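Section 7: Writing Your First Scene Cards

By now Vostby is installed and you have an empty project open, so here comes the fun part! A scene card is one short entry for one scene of a movie, and once you have a stack of them you can search a whole film by character, place or prop.

1. Click New Film and type the title. The sample project is Flunovholm, a detective story with a lot of sitting in parked cars, and it's great to practice on.

2. Choose a card style. Short gives you 336 characters per card. Long gives you 2,992, enough for dialogue notes too.

3. Play the movie and press the space bar at each change of place or time. Vostby pauses the film and opens a card.

4. Write what happens in the present tense. "Peng follows the boat along the shore" is perfect. Save your opinions for the Comments box - you'll have plenty!

5. Press Enter to save the card and keep watching.

Note: Cards are numbered in the order you save them. If you skip back to an earlier scene, drag the new card into place afterward. 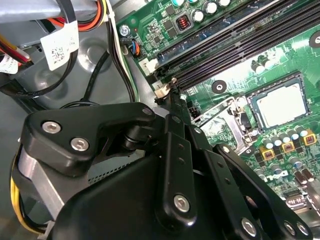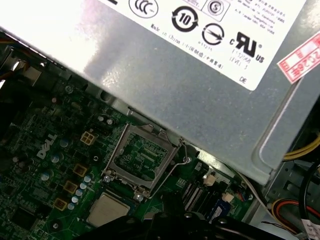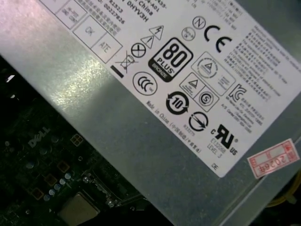 Insert cards are for close-ups of a single object, and I love them, as half the clues in a mystery go by in shots like these. Press I to open one while the movie is paused. It has two fields, Object and Readable Text. For Object, a few plain words will do: the last picture would be "metal power supply, white label." In Readable Text, type only the letters and numbers you can make out, such as 0HYVH or R1522, and put three dots where a word runs out. Symbols like the crossed-out wheeled bin go in square brackets.

6. Link each insert card to its scene card by dragging it on top. A small clip icon appears on both.

7. Open the Threads view and pick a character. Every card with that name lines up in story order, and it's a real treat to see a whole subplot laid out for the first time.

Caution: Renaming a character changes the name on every card in the film. Undo only goes back 2 steps, so save a copy first.

Caution: Do not open the same project in Vostby and in the Stoltex subtitle editor together. Whichever one saves last will overwrite the other.

Guide text by Tien-fu Siu, updated 18/06/2023. Exporting and printing your cards are covered in the next section.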